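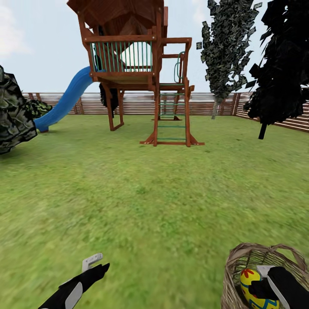

Best way to keep a backyard playset from going gray?

Posted by Kirsty Tapsell, 25/09/2024

Hi all! We moved to Prullside in March and the house came with a big timber playset in the yard, fort and slide and everything. My kids could not believe their luck and I couldn't either. They are out there from the minute they get home until I drag them in for dinner.

The trouble is the wood. The side that gets the afternoon sun has gone silvery and feels rough, and one of the posts has a long crack running down it that I can fit a fingernail into. The previous owners left a half can of something in the garage but the label has peeled off, so I have no idea what they used. I'd love to get it looking good again and I'm happy to put in the work. I'm pretty handy with a brush, less so with power tools.

So what do I do first? Sand, wash, stain, all of it? Is there a finish that holds up with kids climbing on it every day? And should I be worried about that crack? We get a fair bit of rain and the yard stays damp on the fence side, if that matters.

Thanks so much, this site has already saved me from one terrible gutter decision!

Murray Wihongi

Oh, you are going to enjoy this job. I've refinished ours 3 times now and I still look forward to it, it's such a satisfying thing to see the color come back.

Start with the crack, before you buy anything. Long thin cracks that follow the grain are called checks and they happen to nearly every thick post as it dries out. A fingernail's width is usually fine. Poke around it with a screwdriver, and do the same down at the bottom where the post meets the ground. Solid wood pushes back. If the tip sinks in and the wood feels like cake, that's rot, and the post needs to be replaced before anyone climbs up again. Check the bottoms on your damp side very carefully.

Next go around with a wrench and snug up every bolt. Don't crank them so hard that the washers bite into the wood. Replace any that are badly rusted.

Then wash it. Use a bucket of warm water with a deck cleaner and a stiff nylon brush, and rinse with the garden hose. I know the pressure washer is tempting but it will tear up softer wood and leave it fuzzy, and you'll end up sanding twice as much. Let the whole thing dry for a couple of sunny days, longer where it's shady.

Sanding is the bit where you can take it easy. Do the places hands and legs go - handrails, ladder rungs, the edges of the deck, the seat of the swing if you have one. I use 80 grit and then a quick pass with 120. Wear a mask. If you think the set is old enough to be made with the arsenic-treated lumber they sold years back, stop and get it tested before you sand anything.

For the finish I like a semi-transparent oil-based stain in a cedar or redwood shade. It soaks in and fades gradually, so next time you can wash it and go right over the top. Solid stain hides more but it can peel on the steps. Put on thin coats and wipe off whatever hasn't soaked in after fifteen minutes or so. Oh, and lay the oily rags out flat outside until they're stiff, never in a pile, they can catch fire on their own! Keep the kids off until the can says it's cured.

Have fun with it, and please post how it comes out!

Trudy Donnelly

just paint it. we did ours green and the kids love it

Ngaio Tuhiwai

Murray's covered the wood beautifully so I'll add the other stuff. Plastic slides get chalky in the sun too, and a wash with dish soap and a soft cloth perks them up a lot. Keep stain off the plastic, though. I dripped some on ours and it's there forever. Old bedsheets and painter's tape are your friends.

I'd skip the mystery can. Try your new stain on the underside of a board first and look at it the next day, it always dries a bit different from the lid.

Also trim back anything growing against the posts on that damp side. Letting the air through made a huge difference to ours, the green slimy stuff hardly comes back now.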